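Drandwood Forums > Manipulation and Teleop > Data Collection
Thread: How many demos before you admit the task is wrong?

kadri_lill
Posts: 146
Jan 30, 2021

Starting this after the argument in the Nurner thread got locked. I keep reading posts where somebody's policy fails and the whole advice is "collect more." We did that all November on a brush sorting task, two arms, one operator on the leaders, and the success rate at the end was close enough to the start that I wouldn't bet lunch on the difference.

So my question is for people who have run real sessions and kept their notes. At what point did you stop recording and change the task? I don't want a link to a paper. I've read the paper.

Setup: two follower arms facing each other across a wood table, three brushes, one wide and two skinny. An episode is pick up the brushes and lay them side by side in the middle, bristles pointing the same way. Sounds easy. A kid could do it.

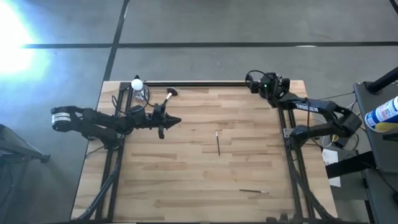

Start layout, brushes spread out, both arms on the table.

The wide one gets picked up fine nearly every time. The skinny ones are where it dies. The gripper comes down next to the handle, closes on nothing, lifts up very proudly and carries the nothing to the goal.

ruggiero_refugee
Posts: 23

How much spread is there in your start positions? If you always drop the brushes in the same general areas, the policy learns the areas and never has to look at the brush. Seen it a hundred times. Next time it closes on nothing, check whether it went to where a brush usually is.

kadri_lill

We randomize. The operator tosses them down by hand before each episode.

ruggiero_refugee

"By hand" is not random. People have habits. Gintarė on our team was sure she was placing parts all over the bin, then we plotted the first image of each episode and it was two blobs and a desert. Print a sheet of positions and angles and make the operator follow it.

m_uibo

I'll disagree with both of you. My bet is the handles. A thin dark handle under a black gripper is a bad thing to ask any camera to sort out, and your top view is doing a lot of the work from the look of it. The handle of the wide brush already runs out of sight next to the left gripper in that picture, and that's just in one still frame. Tape the handles a bright color and run it again. If it gets better you had a vision problem and all the extra demos in the world were going to be slow medicine.

- Mārtiņš

kadri_lill

Taping the handles feels like cheating. The point was ordinary brushes.

m_uibo

It's a test. You take the tape off afterward.

plurkik_dan

You people are overthinking this. We used the Plurkik recipe as written, just kept recording, and it came good. Scale fixes it.

bronwyn.treloar
Posts: 6

Came good by what measure, Dan? I ask every time and I have never gotten a number. How many eval runs, who placed the objects, and did the person placing them know which checkpoint was loaded? When I did evals on my own policy I was setting things down where I knew it liked them, and I only caught it after asking Gunārs to run them cold. My lovely policy fell on its face.

plurkik_dan

It's a demo for the lab, I'm not filing for a drug approval.

bronwyn.treloar

Then say it's a demo for the lab. "Scale fixes it" is a bigger claim.

kadri_lill

Can we stay on brushes please. Bronwyn, what would you check first?

bronwyn.treloar

Your recoveries. Go through the recordings and find the episodes where the operator missed a skinny handle and had to go back for it. I'd guess there are hardly any, either the operator is good or you threw the ugly ones out. Then the policy has never been shown what an empty gripper looks like or what to do about one.

kadri_lill

We threw the ugly ones out. The guide said to keep only clean episodes.

bronwyn.treloar

Which guide?

kadri_lill

The pinned one. On this forum.

g_grigaite

I wrote part of that guide. I'd still cut an episode where the operator fumbles for half a minute or knocks a brush onto the floor. One miss followed by a quick regrasp should have stayed in and the guide should say so. I'll edit it when I get the chance. I don't agree that recoveries are the whole story though. If two operators line the brushes up in a different order you've got two tasks mixed together, and no amount of regrasping helps. Do yours have a fixed order?

kadri_lill

One operator. Order is "whichever is closest to which arm," so no, I guess.

g_grigaite

Fix that first. Wide brush with the left arm, then the skinny ones, same order each episode. It makes duller data but you'll be able to tell what's failing.

ruggiero_refugee

And now you've made the task narrower so the number goes up, and in a month we get a post saying it's solved. I'd keep the order loose and fix the placement.

g_grigaite

I said first. Loosen it later.

kadri_lill

OK. Plan is the position sheet, tape on the skinny handles for one batch, keep the single-miss episodes, and fixed order for half of them so I can compare. Five changes would be too many at once and four probably is too, before anyone says it.

m_uibo

Four is too many at once. Do the tape by itself. You can have an answer before dinner.

kadri_lill

Fine, tape by itself. If it does nothing I'm going back to the position sheet and you owe me a roll of tape.

bronwyn.treloar

And get someone else to put the brushes down for the eval.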